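4. Results: Shift Handoffs and What Residents Carry Home

4.1 Time spent after sign-out

We began this study expecting to write mostly about pay and scheduled hours, which is where most of the earlier work on new physicians has gone. What caught our attention in the first month of interviews was something much smaller. Nearly every resident we spoke with in August wanted to tell us about the stretch of time between signing out and really being off duty, and they told us in wonderful detail! We rebuilt the second half of the interview guide around it, and we are glad we did.

The sample for this section is made up of 60 residents at the two training sites, Vastby and Jollutham. Each kept a diary for 14 days, noting when the handoff formally ended, when they left the building, and when they stopped doing anything connected to a patient. That last item was our own addition. Pilot participants had pointed out (quite rightly) that leaving the building and stopping work are very different events, and that a badge record only catches the first one.

Residents at Vastby used a written handoff sheet that the outgoing and incoming teams filled in together. At Jollutham the handoff was spoken, usually in a hallway or beside the workroom door, and followed up with messages. We had guessed that the written sheet would take longer and that people would resent it. The first half of that guess held up. The second half did not, and the diaries from Vastby are full of small remarks in favor of the sheet, such as "wrote it down, went home" and "no calls tonight, slept."

4.2 Messages in the evening

The diaries at Jollutham showed a steady trickle of messages after sign-out. Most were short questions about a dose, a family phone number, or a test that had been ordered but not explained. Residents rarely minded any single message. What they minded was waiting for the next one, and several described keeping the phone face up through dinner. We coded 200 of these exchanges by topic, using the scheme first drafted by Savvas Kokkinos for the pilot and then revised by Ketsara Ruangrit once it became clear that "clarification" was swallowing everything else. The revised scheme splits clarification into missing facts and missing reasons, and that split turned out to be the most useful thing in the whole codebook. Missing facts could be settled in one reply. Missing reasons led to long back-and-forth threads, sometimes reopening a decision the day team thought was closed.

We find this very encouraging, because reasons are cheap to hand over. A line saying why a drug was stopped takes a few seconds to write while the patient is fresh in mind, and it can save a tired colleague a good deal of guessing at night.

4.3 The home end of the shift

Rest at home has mostly been measured as hours of sleep. The Antoniadis interview module, which we used in shortened form, asks instead about the order in which people do things once they are through the door. Residents answered these questions eagerly, and their answers were far more varied than the sleep figures alone would suggest. Some ate standing up. Some showered before speaking to anyone. A large group went straight to the bedroom and lay down, meaning to get up again, and did their last patient-related reading there.
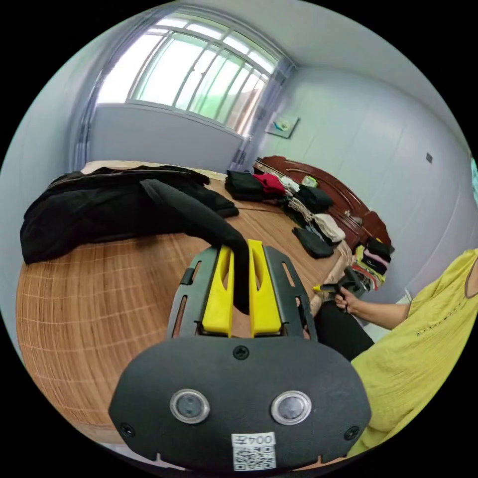 Figure 3. Dark garment on a bed with a woven mat and a pillow.

Unfinished chores came up in the diaries far more than we had planned for, and we now treat them as a useful sign of how much energy is left at the end of a shift. Laundry, dishes, and unopened mail were the usual ones. Residents who had answered messages late in the evening were more likely to write that such jobs had been put off to the next day. Clothing was mentioned especially often: a black jacket or coat left rumpled across the bed, as in Figure 3, with a sleeve trailing and the pillow partly underneath, is the kind of thing a diary entry would record in three or four words. We scored these entries simply as done or put off, with no attempt to grade them, and the two coders rarely disagreed.

The link between evening messages and put-off chores was present at both sites but clearer at Jollutham. We can't say from diaries alone which way it runs, and a tired person may well write a thinner handoff and invite more questions. The follow-up study, run with the Vatance scheduling group, will bring the written sheet to Jollutham and repeat the same diary, so that each resident can be compared with their own earlier entries. We can hardly wait to read them.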